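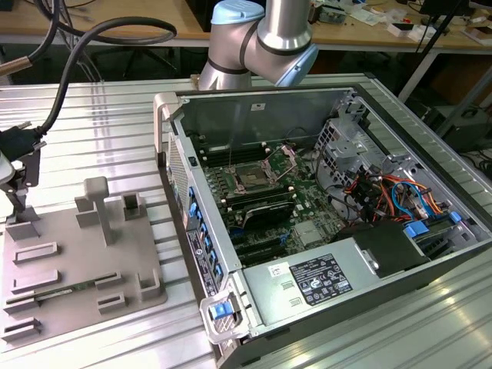 *The case on its side with the cover off. The processor socket is open.*

## How to clean dust from an old desktop computer

My desktop is old and heavy, and last November it began to make a noise like a small hair dryer. My neighbour Murray Cormier told me to buy a new one. I cleaned it instead, and it took me one evening. I write here the way I do it now, two times every year.

### What you need

- a screwdriver (many office machines open without one)
- a can of compressed air, or a small electric blower
- a soft paintbrush, 2 cm wide, never used for paint
- a dry cotton cloth
- cotton swabs

I use air from Cemeo because the hardware store near me sells it for 11 dollars. Any other kind is fine if it says on the can that it is for electronics.

### Before you open it

Shut down the computer from the menu and wait until the lights go out. Switch off the power supply at the back, pull out the power cord and then all the other cables. If you are not sure you will remember the places of the cables, put a bit of coloured tape on each one. Press the power button once for five seconds, with no cord connected, so the remaining charge is gone.

Work in the garage or on the balcony if the weather is dry. The first time I did it in the kitchen, and I was wiping the cupboards until 10 p.m.

### Cleaning

1. Lay the case on its side and take off the cover. Touch bare metal on the case before you touch anything else.
2. Hold each fan with one finger so that it cannot spin, and blow in short bursts. Keep the can upright, otherwise cold liquid comes out.
3. Brush the grey dust out of the vents, then blow from the inside to the outside.
4. Clean the fan blades with a swab. For sticky dirt, make the swab a little damp with isopropyl alcohol.
5. Wipe the outside and the bottom of the case with the cloth.

Do not use a household vacuum on the board, it can make static. If the processor is out, do not let the brush or the air come near the open socket, and cover it with its plastic cap if you still have one.

### Closing

Look for loose cables near the fans. Put back the cover, connect everything and listen for a minute after you start. My processor now stays at 37 degrees when I only read mail.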